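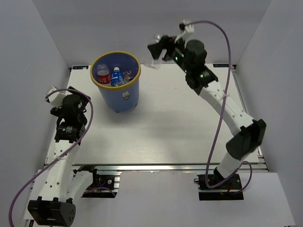 Blue bin with the yellow rim, bottles inside.

Plirnbridge Rental Buildings — read me first

Hello, and thank you for taking an interest in our little collection. It is a table of purpose-built rental blocks in and near Plirnbridge, put together so that people who write about housing, or who are simply nosy about the tower at the end of their road, have one place to look. I started it one January evening with a single spreadsheet tab and it has rather grown since then!

What you get

There are 85 buildings in the current release and 3,686 rows in the flats file. A building makes it in if every home inside it is let and none has been sold on a long lease. Mixed blocks are left out, even the handsome ones, which is why you won't find Skitano Wharf in the list (people do write in to ask, and I'm always pleased to hear from them).

The files

buildings.csv — one row per building, with name, street, year finished, storeys, height in metres, architect and owner.
flats.csv — one row per flat type on each floor, with bedrooms, floor area and which way the windows face.
shared_spaces.csv — roof terraces, gyms, post rooms, bike stores, bin stores and the like.
notes.txt — odds and ends that wouldn't fit anywhere else.

How heights are measured

Height runs from the pavement at the main door to the top of the highest solid part of the building. Masts and flagpoles don't count, but plant rooms do. Rafferty House stands on a slope, so its front and back differ by 8 metres, and we've used the front. If you would like the other figure, it is in notes.txt, along with a fairly long grumble from me on the subject.

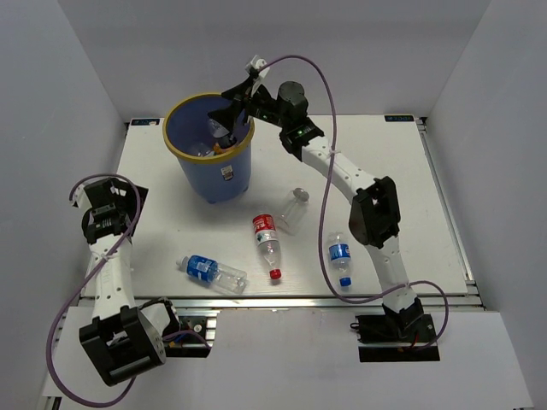
The same colour of bin again, with a clear bottle and some crumpled plastic in it.

Storeys are counted the British way, with the ground floor as zero in flats.csv, but the storeys column in buildings.csv is the full total with the ground floor included. Please do watch out for this when you join the two files — I have tripped over it myself more than once.

Known gaps

Floor areas are missing for both Kidora blocks on Canal Street, and the architect column is blank for most buildings finished before the council moved its planning records. Rents aren't included at all. They change so quickly that I could never keep them tidy.

Using it

You're welcome to copy, chart and republish the tables, with a line of credit to "Plirnbridge Rental Buildings". If you take the whole lot, please keep this file alongside it. The shared spaces file is limited to 2,000 characters per cell, so very long entries carry on in the next row down.

Corrections

Send them to Elsie Kingi at the address in notes.txt, with the building name in the subject line and, if you can, a note of where you found the right figure. Small fixes go in as they arrive, and bigger ones wait for the next release.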